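## 8. Débarrasser et remettre en ordre la table

Cette section concerne les tables en bois recouvertes d'une nappe en tissu. Pour les tables nues, voir la fiche Kelberg 227.

1. Redressez tous les contenants couchés et vérifiez que les bouchons sont vissés à fond.
2. Videz à l'évier les gobelets et les canettes entamés.
3. Regroupez les bouteilles d'un côté, les gobelets en papier de l'autre.
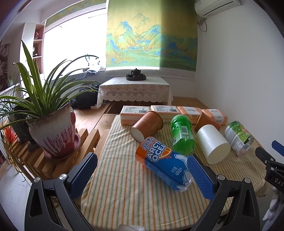 *Fig. 2 – Table avant rangement : bouteilles, gobelets et canette couchés, paquets de mouchoirs alignés au fond.*

4. Déposez les bouteilles en plastique et les canettes dans le bac de tri. Les gobelets en papier vont dans le bac gris.
5. Laissez les paquets de mouchoirs en rangée au fond de la table. Remplacez tout paquet ouvert.
6. Secouez la nappe dehors, puis reposez-la, rayures parallèles au bord.

**Attention** – Une boisson gazeuse qui a roulé peut déborder à l'ouverture. Attendez quelques minutes avant de dévisser le bouchon.

**Remarque** – Ne videz pas les restes de soda dans les pots de fleurs. Arrosez les plantes à l'eau claire et videz ensuite les soucoupes.

En cas de tache sur la nappe, tamponnez à l'eau froide sans frotter et prévenez Wanpen Limsakul (poste 1664).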